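Home Organization Basics - Week 4 Handout
Small Items and Clear Boxes
Clidindale Adult Learning, evening section. Instructor: Ida Bauerfeind
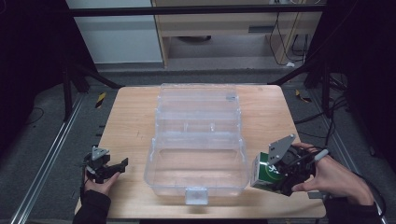

Picking up from last week. We got through drawers, we did not get through boxes, so boxes are today and labels get pushed to the end. If we run out of time read the label part at home.

Last week's question from Kanini, which I said I'd answer: does it matter what order you do it in, box first or items first? Yes. Items first. Almost always. People buy the box, bring it home, then go looking for things to put in it, and you end up with a box full of whatever was nearest. Sort, then measure, then box.

Exception - you already own the box. Then use the box you own. Don't buy another one.

1. Why clear plastic

You can see what's in there without opening it. Main reason, and for most closets it's enough.
Wipes clean with a damp cloth. No scrub pads, they scratch and then it goes cloudy.
Doesn't soak up smells the way cardboard does. (Bathroom, under the sink, garage.)
Downsides: cracks if you drop it cold, shows every bit of mess, tinted ones hide more than you'd think once they're on a dark shelf. Hold it up in the store and put your hand behind it.

Cardboard is fine for paper and for things you won't touch for a year. I'm not against cardboard.

2. Open box or divided box

Open box: one kind of thing, or big things. Scarves. Extension cords. Wrapping paper scraps.

Divided box: small stuff in its own packaging, cartons, tubes, packets, batteries. Anything that falls over. The dividers are there to hold things upright, so if your items lie flat anyway you're paying for walls you don't need.

Mixed layout, one wide section plus smaller sections behind - this is the one I like best for medicine cabinet and desk stuff. Wide section goes toward you. Put in it what you reach for every week. Small sections at the back get the once-a-month things.

Bart asked if you can turn it round the other way. You can. Then your hand goes over the small stuff every single time and things get knocked down. Try it both ways for a few days if you don't beleive me.

3. Cartons - keep or toss?

Long argument about this in the August class so here is my position in writing.

Keep the carton if:
- dosage, directions or expiration date is printed on it and not on the thing inside
- the thing inside is glass
- it came with a leaflet you'd want again
- you might return it

Toss it if it's only there because it came that way. Toothpaste. Soap. Light bulbs are a maybe, Ciarán keeps his, I would too.

Half-empty cartons: combine only if same product AND same date. Otherwise leave them apart, older one in front.

4. Loading the box

Do it on a table, not on the floor and not in the closet. Clear the table first. You want the box in the middle with room on both sides, unsorted things on one side. Turn the box so the long side runs away from you and you can reach every section without standing up.

One item at a time. Sounds slow, is faster. When you grab a handful you drop the handful in wherever it fits and now you've made a decision about six things without looking at any of them.

For each one:
look at the date
decide carton or no carton
which section
label side where you'll see it

On that last point. If the box lives on a shelf at eye level, the side of the carton facing out matters. If it lives in a drawer or low down, you look from above, so the top edge matters. Stand tall cartons up with the name at the top. Thin ones go in like books.

Don't fill a section all the way. Leave a finger's width. If you have to pull out two things to get one, it's too full and by next month you will have stopped putting things back.

Heavy things low and toward the middle. Especially if the box gets carried. Dymphna's fell off a shelf last spring, all the weight was at one end.

5. Lids and latches

Lid on: dust, moving, kids, under-bed.
Lid off: anything you open daily. A lid on a daily box is a lid that ends up on the counter.

Check the latch before you load, not after. Open and close it several times. If it pops when you press on the middle of the lid it'll pop in the car too. Hinged lids - check you have the clearance above the shelf to swing it open. People forget this one constantly. Measure the shelf gap with the lid UP.

No child safety from a latch. A plastic latch is not a lock. Medicine goes up high or in something that locks, whatever box it's in.

6. Measuring (quick, we did most of this in week 2)

Inside measurements, not what's on the sticker. Walls taper, so the bottom is smaller than the top. Measure the bottom.
Tallest item plus a little.
Shelf depth minus a little, so the door closes.

Write it down and bring it with you. Not "about this big" with your hands.

7. Labels (read at home if we don't get here)

Front and one short side. Not the lid, lids get swapped.
Words you'd say out loud. "Cold and cough," not "respiratory."
Masking tape and a marker for the first month. You're going to change your mind. Printed labels after that if you want them.
Clear box still needs a label, yes. The label is for the other people in the house.

Homework

Pick one small area. One shelf or one drawer, not the bathroom. Take everything out, sort it, box it using something you already have. A shoebox with cut card dividers is perfectly good. Then fill in the sheet:

what you started with (a rough list is ok)
what went, and why
what stayed in its carton
one thing that annoyed you about the box

Up to 120 words for the last part, no essays please.

Next week: Kitchen cabinets, the deep kind. Bring a tape measure and one thing from your kitchen that never has a place. Room 652 again, same time, use the side door.

Ciarán and Dymphna, I still have your drawer sheets, remind me to hand them back befor break.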